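Pre-run software checklist for the two-arm teardown cell, with my comments

I keep this list taped to the side of the monitor and I also keep a typed copy, because the taped one has coffee on it. It covers the software side only: perception, planning, control and the logging tools. The electrical and guarding inspection is Deirdre Nic Giolla's sheet, and hers gets signed first. If hers isn't signed, go do something else.

Marks I use: OK, OK with comment, HOLD. A HOLD means nobody enables drives until it's cleared, me included. The comments are from my November pass after we moved to the new Zistex planner build.

SECTION A - BEFORE ANYTHING IS POWERED

A1. E-stop chain reads closed in the controller log as well as on the panel lamp.
OK. I press each button once and watch the log line change. Yes, every morning. It takes less time than finding your badge.

A2. Software version on the cell PC matches the one on the release note.
OK with comment. Matched on the second look. The planner service was right but the gripper driver was one build behind, so I updated it and restarted. Please look at BOTH lines, they don't upgrade together and the launcher won't complain.

A3. Local config has no uncommitted edits.
HOLD, then cleared. Somebody had bumped the joint speed scale for a demo and left it there. Declan Ní Mhurchú owned up right away (thank you Declan!) and we put it back. If you need a faster config, make a named copy and load that one.

A4. Disk space for logs.
OK. The old recordings went over to the share.

SECTION B - PERCEPTION

B1. Camera-to-table calibration check with the printed target.
OK. Worst error was 2 mm, at the far corner as usual. I'd like it better, but it's inside what the grasp planner pads for. Over that number, recalibrate and don't argue with yourself.

B2. Lights on the way they'll be during the run.
OK. Sounds silly, but I once did the whole calibration with the overheads off and then wondered all afternoon why the connector detector had lost its mind. Black parts inside a black case are hard enough already.

B3. Connector detector on the saved test images.
OK with comment. Passed, but the scores on thin loose wires are still lower than I want. It's good at housings and latches and gets shy about anything floppy. Rocío Rivas is retraining with the Treltarcombe set, which has a lot more cable in it, and I'm pretty excited to see what that does.

B4. Point cloud masks cover both arms.
HOLD, then cleared. The mask on the second arm was stale after we changed the cable dressing, so the planner thought the arm's own cable was an obstacle and refused to move at all. Better that way around than the other! Refit the mask any time you touch a cable tie.

B5. Stale frame check. Unplug the camera and confirm that the planner stops asking for motion.
OK. Stopped cleanly with the right error. I won't skip this one for anybody. A frozen picture looks perfectly healthy to every piece of code downstream of it.

SECTION C - PLANNING

C1. Collision model includes the table, both bases, the fixtures and whatever is being taken apart today.
OK with comment. The chassis goes in as a hollow box with walls. For a while we had it as one solid block, and of course the planner could never find a way inside it. The walls are padded by 5 mm.

C2. Shared zone rule. Only one arm may hold the zone token.
OK. I tried to cheat it by sending both arms a target at once and the second request sat in the queue, as it should. Ciarán Cullinane wrote this part and it's lovely, plain code that you can read in one sitting.

C3. Planner timeout gives a stop and a message. It must not reuse the last good path.
OK. Tested with an impossible target under the table.

C4. Dry run of the day's sequence in simulation, watched by a person.
OK. Watched means watched, by the way. Starting it and going for lunch gets you a HOLD from me.

C5. Retreat path exists from every grasp pose.
OK with comment. Two poses near the drive cage only had a retreat straight up. That works, but with a cable in the fingers you want a second choice in case it's still attached to something. I added one by hand and left a note in the sequence file.

SECTION D - CONTROL AND GRIPPING

D1. Speed scale reads what you think it reads.
OK. See A3 for my feelings.

D2. Force limit on pull moves. Pull on the scale hook and confirm the arm gives up.
OK. The limit in the config is 6 N over the resting value and it let go right where it should. 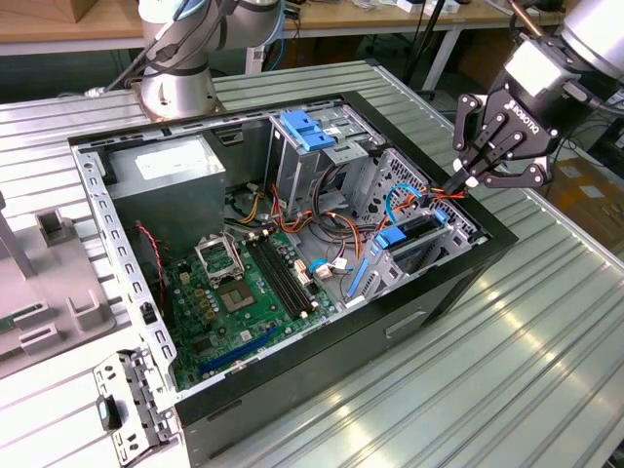
D3. Grip force profile set to "cable" for cable work and "rigid" for everything else.
OK with comment. The profile is picked by the sequence file, and if the file doesn't name one you get rigid. I think that default is backwards and I've said so to Teresa Mac Suibhne, who agrees and has it on her list for the next Gilau release. Until then, open the file and look.

D4. Width feedback agrees with the commanded width, open and closed.
OK. A small offset when closed, same as last time. We use that reading to decide whether something's been picked up, so write the offset down if it moves.

D5. Lost grip behavior. Take the test piece out by hand with the arm paused, then resume.
OK. It noticed, backed off and asked for an operator. Pause FIRST, please - hands go in only after the paused state shows in the log.

D6. Watchdog on the control link.
OK. I killed the planner process in the middle of a slow move and the arm came to a controlled stop. Repeated for the other arm, same result.

SECTION E - LOGGING AND WRAP UP

E1. Clocks agree between the cell PC and both controllers.
OK. If they drift, you'll be lining up force spikes with the wrong video and blaming the wrong line of code. Ask me how my summer went.

E2. Ring buffer is saving on fault.
OK with comment. It holds the last 2,000 samples, and that's plenty for a bump but a bit short for a slow snag. I've asked for more. Rojanasak's viewer opens the files fine once you choose the older format in the menu.

E3. Override list is empty, or each override has initials next to it.
OK. Empty.

E4. Open comments copied to the tracker.
B3, C5, D3 and E2 are in. Declan has C5, the rest are mine to chase. Next pass is after the retrained detector goes in, and B1 through B5 get repeated in full that morning before anyone touches section C.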